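Community Help > Workshop and Home Builds > Grippers and Hand Tools

Hand-held gripper closes well on soft packaging but loses its hold on thin film
Posted by Kausar Janjua, 8/18/24

I am seeking advice on a parallel gripper built at home for eventual use on a small arm. At present it is used by hand in the kitchen, on ordinary household packaging. Two views of the work at hand are provided for reference.
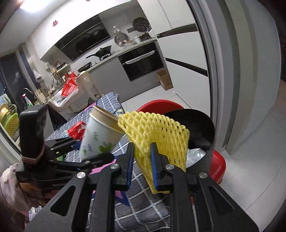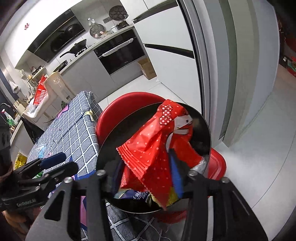 Page 2

The mechanism has two fingers driven through a linkage, and the first picture shows it with blue pads fitted, closed on a yellow foam fruit sleeve. Items of this type present no difficulty. The foam compresses, the pads take up the slack and the sleeve can be lifted, turned and set down again without slipping.

The difficulty arises with thin plastic, such as the snack packets and the clear wrapper in the black pan in the second picture. When I close the fingers on the flat of a packet, the film slides out before the pads have met. If I approach from the sealed edge the grip is better, but the fingers then tend to strike the bottom of the pan, and the whole pan moves. I have tried a stronger return spring, a Yeoman part taken from a clamp, and found that it made the trigger tiring to hold and did not improve the result.

I would be grateful for guidance on the following points. Should the pads be softer, or should they be narrower at the tip? Is there an accepted way of picking a light packet out of a curved dish? I would also like to know whether the pivot screws should be fully tightened, as I can feel a small amount of side play at the fingertips. I do not own a lathe, and I would prefer to avoid reprinting the frame if the present one can be kept.

Mirta Tapia

The side play should be dealt with first, as it will affect every other test. The pivot screws should not be fully tightened. A linkage of this type needs to turn freely, and a screw that has been tightened to remove play will simply bind at one end of the travel. The correct remedy is a thin washer on each side of the joint, with a locking nut brought up until the play has gone and the arm still falls under its own weight. Please check both fingers with the return spring removed. If one moves more freely than the other, the tips will not meet squarely and film will be pushed out toward the open side.

With regard to the pads, a softer face is helpful on foam and on fruit, but it does little for film. The usual practice in our shared workshop is to leave the main pad as it is and add a narrow strip of silicone across the last 10 millimetres of each finger. The strip should stand slightly proud of the pad, so that the tips touch first. Clean the strip with soap and water before each session – cooking oil in particular will undo the benefit.

I would also advise returning to the original spring. Additional force at the trigger is rarely the answer with light packaging.

Ryan Furnival

Get a suction cup. Drerko sells a small one that does film without any trouble. I stopped using fingers for packets in June.

Wajid Dogar

A suction cup is a reasonable choice for flat, smooth film. It is less suited to crumpled packaging, where the cup may not find enough level surface to seal. It also requires a pump, and a hand-held tool becomes noticeably heavier once one is fitted. I would therefore suggest completing the changes to the fingers before considering it.

On the matter of the curved dish, please bring the fingers in along the slope of the wall and avoid coming straight down. One fingertip should rest lightly against the surface and remain still in relation to it while the other closes. The packet is then drawn up into a fold, and it is the fold that is gripped. A damp cloth placed under the pan will reduce its tendency to move.

Members with a similar build may wish to consult thread 1768, where Oleksandra Marchuk has posted a drawing of a fingertip with a shallow chamfer. It can be filed by hand from the existing part, so the frame need not be reprinted. Remove a little material at a time and test between passes.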